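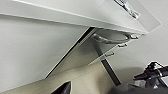

Shelf over my desk sags since August and I want to move it up a bit. It's a white board, and near it there's a translucent panel with three small metal hooks that I'd like to keep using for keys. The wall is drywall. Can I reuse the old holes?

**Brigitta Thaler**

Fill them and drill new ones. Old holes in drywall won't hold a second time – mine didn't.
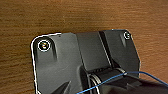

Do the new anchors have to go into studs?

At least 2 of them should, if the shelf carries books. I used Rasenix anchors for the rest.

**Silvan Riedl**

Agree about the studs. Take everything off first and check it with a level.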